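Looking After Hand-Painted Plates

Filed under: Kitchen, Everyday Care

Decorated plates last for years if they are washed and put away with a little care. Most of the ones that come to us spoiled at the Dirthorpe repair table had nothing wrong with them when they were bought. The glaze was scratched by the plate stacked on top, or the rim was knocked on the side of the sink.

Before you wash

Scrape food off with a rubber spatula. A knife leaves gray metal marks, and these are hard to shift from a pale glaze. Take off your rings. Lay a folded dish towel in the bottom of the sink and wash one plate at a time.

Sort by finish first. Glossy plates can take a soft brush. Plates with a duller, satin surface hold on to grease, so give those a cloth, warm water and a second rinse. Leave the scouring pad out of it for both.
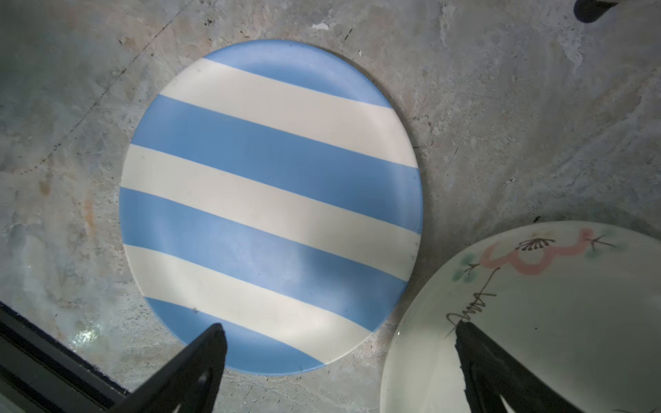

Blue and cream stripes with a satin look, and a glossy plate with a pink brush stroke.

Check the back of each plate before it goes near a dishwasher. If there is no mark, wash it by hand. Color painted over the glaze will wear away sooner than color under it. To tell the two apart, run a fingertip across the design – if you can feel the edge of the paint, it is probably on top.

Tea and sauce stains

Mix 2 spoonfuls of baking soda with enough water to make a paste. Dab it on with a damp cloth, wait 12 minutes, then rinse. Repeat if you need to. Do not use bleach on anything with a crackled glaze, as it gets under the surface and stays there.

Drying

Stand plates upright in a rack, with one empty slot between them if you have the room. Put the big ones in first, at the back. Keep the rack's rubber feet in good order. When they split or fall off, the metal scratches the counter and the whole thing slides when you load it. The hardware store in Flisum sells replacements singly. 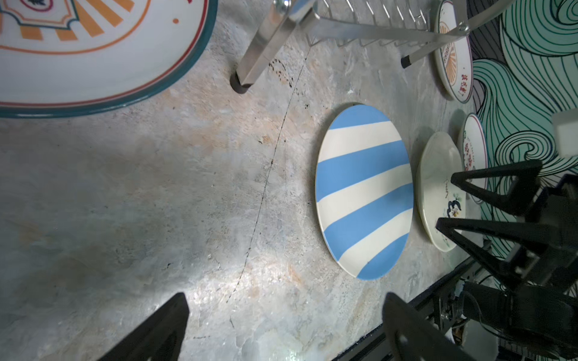 Sunburst plates and a striped one, with a wire rack on black rubber feet.

A stone or stone-look counter is hard on the underside of a plate. Set plates down flat and lift them to move them. Dragging wears the foot ring and can mark the counter too. Wipe up grit before you start.

Putting away

Stack by size, no more than three high, with a paper towel or a circle of felt between each. Plates with a raised foot need the felt more than flat ones do. Never hang cups over a stack of painted plates.

For a chip on the rim, smooth the edge lightly with fine wet sandpaper and keep that plate for show.

Updated 2022-11-03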